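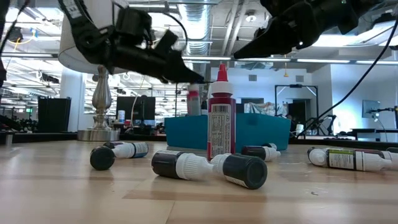 Trollora Bottle Sorting, Teleop Set

Version: second release, August 3, 2026
Maintainers: Aurelio Sarmiento, Mahfuz Ranasinghe

What's inside

Two-arm demonstrations of putting small squeeze and dropper bottles into a plastic bin. Every motion comes from a person driving the arms by remote control. We have 392 episodes from 12 operators, and we're really happy with how varied they are!

The layout changes from episode to episode. Bottles may start standing or lying down, pointing any which way, and operators were free to pick them up in whatever order they liked. Some people clear one side first, some go for the easy ones -- we left all of that in.

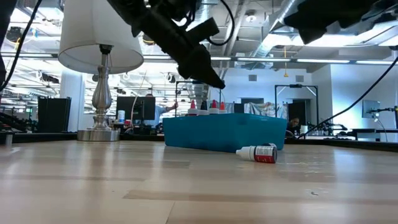
Arm over the teal bin, with four bottles standing inside and a small white one lying on the table in front.

Per-episode contents

- joint positions and gripper opening for both arms
- operator commands, logged separately from what the arms did
- video from the fixed camera
- a one-line text instruction
- operator number (no names)

The text instructions were written by Aurelio and cleaned up by Mahfuz in July. Spelling of bottle colors should now be the same everywhere. If you find a "redish," please tell us.

Loading

Unpack the archive and point the Gadska reader at the top folder. Episodes are numbered from zero. The old Rothe reader still opens the first release, but it skips the operator commands without a warning, so please switch over.

Known issues

- Episode 8 has a short gap in the left gripper signal. The video is fine.
- Fumbles and second tries are kept and carry the tag "retry." Filter them out if you want only smooth runs, but do try training with them first -- our Prirkik baseline got noticeably better at recovering from a bad grasp.
- Labels on the bottles are mostly too small to read in the video, so don't count on them for telling bottles apart.
- Lighting and background are not controlled. People may show up behind the table.

Splits

Train and test are divided by operator. The seed is 3939 if you'd like to rebuild them yourself.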